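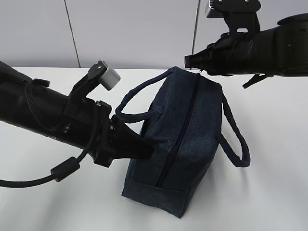 FOR RELEASE WEDNESDAY, 9 A.M.

**Kleinschmidt opens bag-handling collection at Pondholm, first 400 demonstrations done**

PONDHOLM – Kleinschmidt has started recording two-arm demonstrations with soft zippered bags at its Pondholm site. The first 400 are in. Target is 2000 by the end of September. The recordings will be used to train Jellcombe, the company's learning system for everyday handling jobs: opening things, holding things, packing and unpacking.

Soft goods come first this time. Earlier rounds for Jellcombe were all boxes, trays and cups, and the system got decent at those. Then it was given a fabric bag and mostly pushed it around the table.

"We had a model that was very sure of itself with a cardboard box," said Dirk Sauerland, who leads the collection. "Give it a bag with handles and it had no plan. The answer was more examples, and better ones, so that's the work for this month."

**What gets recorded**

Each demonstration is one attempt at one task, start to finish. A person drives both arms from a seat next to the table. The arms follow. Video from the wrist cameras and the fixed cameras is saved together with the joint positions and the gripper commands, all on one clock. When the operator is done they mark the attempt as good, poor or failed, and add a line of text if something odd happend.

Current task list:

- Hold the bag steady with one arm, work the zipper with the other
- Open the top far enough to reach in
- Take an item out and set it on the table
- Put an item in
- Close up and leave the bag standing

Not every session runs the whole list. A morning might be nothing but zippers. Sauerland's team found that operators get smoother if they stay on one task for an hour, then rest, then switch. Switching every attempt made the recordings longer and a lot jerkier.

Failed attempts are kept. They get their own label and are held apart from the good ones, to be used when the system is learning to tell a task that is finished from one that only looks finished. Of the first 400, 141 are marked failed or poor. High, but the team says it expected high in week one, when two of the operators were still new to the controls. Most of the trouble is the zipper. The bag tends to travel along with the pull unless the other arm is holding it in a useful spot, and the useful spot moves as the bag opens.

**Starting positions**

A fair part of the day goes to setting up. The bag is put down in a new position before every attempt – turned, shifted closer, shifted back, sometimes on its side. Handles out, handles folded under. Operators follow a printed sheet so that the same few poses don't creep in over and over. In an older round they didn't have the sheet, and most attempts began with the object square to the table edge. The system learned that very well and not much else.

A short stretch with the arms out of view is also recorded at the start of some attempts, for the part of Jellcombe that has to work out where the bag is before anything moves.

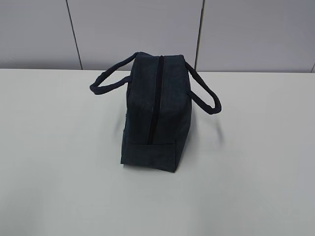
Tharun Thomas would like to see more of those stretches, and longer. The arms get all the attention, he told the team in a review of the first batch, but half of the bad grasps he looked at were already wrong before the arm started moving, with the system aiming at a handle as if it were the body of the bag. He asked for at least 100 more varied starts before anyone records another zipper.

The team agreed to that and moved it up. The extra starts are being recorded now, ahead of the next full batch, and the printed sheet has been redone to include more handle positions. Zipper attempts pick up again after.

**Why two arms**

Jellcombe's first rounds used a single arm. For a rigid box on a table that's usually enough. A soft bag is different: it sags, it follows the hand, and the opening closes up again when you let go. One arm can hold or one arm can pull. So the Pondholm station has a pair, one on each side of the table, and one operator drives both.

That is tiring. Sessions are held to 50 minutes with a proper break in between, and no one does more than four in a day. The company tried two operators, one per arm, back in the planning stage. It went badly. Each waited for the other, and the waiting ended up in the data. Long pauses with nothing going on, then both arms at once.

"One head, two hands," said Sauerland. "It's slower to train the person but the recordings are much cleaner. You can see the left arm getting ready for what the right one is about to do. We want the system to pick that up."

**Things inside the bag**

Empty bags were the easy half. The harder attempts have contents, because contents change how a bag leans and how the fabric folds, and because they hide each other. Lunch items work well for this. A lidded food container is stiff and wide, so it catches on the opening on the way out. Smaller, rounder items slip to the bottom or end up out on the table where no one planned for them.

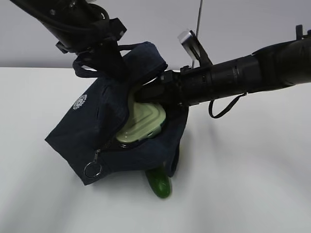 Attempts where something ends up in the wrong place are not stopped. The operator carries on, recovers if they can, and labels it. A reset halfway would cut out exactly the part the system is short on, how to get from a mess back to the task. If the recovery works the attempt can still be marked good. If it takes more than two tries it's marked poor and the operator moves on.

Contents are changed between blocks, not between attempts, to keep the setup time sane. The sheet lists what went in and how it was packed. Reviewers have asked for that list to be typed, not handwritten, and from the second batch it will be.

**Checking**

Every recording is watched once by a person who did not drive it. They check the label, check that all the cameras ran for the whole attempt and that the clock didn't drift. Watching is at double speed, normal speed around the grasp. Labels changed by a reviewer go back to the operator, which has cut down on disagreement. In the first days the word "good" meant something different to each operator: one of them passed anything that ended with an open bag, another failed an attempt because a handle got pinched on the way. There is now a half page of definitions taped up at the station. It has been revised three times allready.

Wrist camera views have turned out more useful than planned for the zipper work. From the fixed cameras the pull is small and often behind a gripper. From the wrist it's usually large enough to follow. Both are kept for every attempt, and training runs will be done with and without the wrist views to see how much they're really worth. No result on that yet.

**What comes next**

Batch two starts once the extra starting positions are in. Same tasks, more bag shapes. Drawstring bags and a plain tote with no closure are on the list. Backpacks are not, too big for the reach of the current station.

A first training run on the full 2000 is planned right after collection closes. Jellcombe will then be tested on bags it has not been shown, with the arms running on their own and a person at the stop button. Kleinschmidt will report the share of completed tasks for each step on the list, not one combined number. Opening a zipper and taking out a container are very different jobs and lumping them together would hide whichever one is going badly.

Partner company Nindirmont, which supplies the recording software, gets the timing logs but not the video. A smaller set of the demonstrations, good and failed both, may be shared with outside groups later. Format and terms not decided. Groups who want to be told when they are can write to the Pondholm desk.

**Visits**

Press visits to the Pondholm station are possible on Wednesday afternoons while collection is running, from 2 p.m. Please book ahead, small room. Visitors can watch a full block and sit at the controls afterwards. Recordings made by visitors are not used for training.

**Contact**

Press: Bernd Reinholz, Kleinschmidt, Pondholm
Technical questions on Jellcombe: Torben Wendt, same office

Calls returned same day if before 4 p.m.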